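Stalwood Open Day: Questions We Keep Getting

Do I need to book?
Yes. The room holds 20 people per session, and the fire marshal has met us before. Sign up at the Putetti front desk or by phone. Walk-ins go on a list and are called in the order they showed up, however sad they look.

How long is a session?
43 minutes, including questions. If your kid asks all of them, still 43 minutes.

What will the robot do?
Small household jobs, at the speed of a person who has just woken up. The eyeglasses demo draws the biggest crowd. The arm goes after an ordinary pair of glasses on a tabletop, which you do every morning without an audience. Expect several tries. 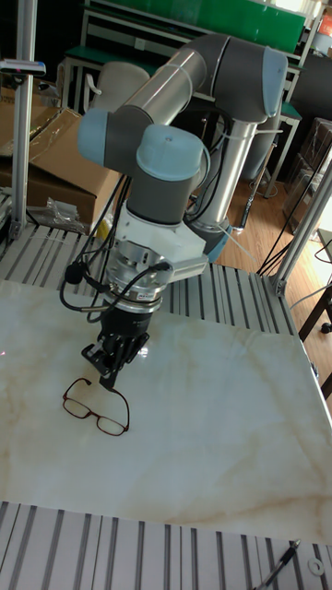

Glasses on the marble-patterned top, with the black hand just above and behind them.

Can it pick up my glasses?
No. We have our own. Please stop offering.

Will it shake my hand?
No. You'll be behind the yellow line, and so will your hand.

Who runs the demo?
Zane Sakalauskas, who also wrote most of the code and will tell you which parts he regrets. He takes questions at the end. Asking when it will do laundry is allowed once per session.

Can I take pictures?
Sure, without flash. Video is fine too, though you may want to speed it up later.

Is there parking?
Use the Pace lot behind the building. The Plenton spaces out front belong to Plenton, and they tow.

What if I miss it?
We ran one in June and we'll run another. Leave your email at the desk.

Page updated July 29, 2019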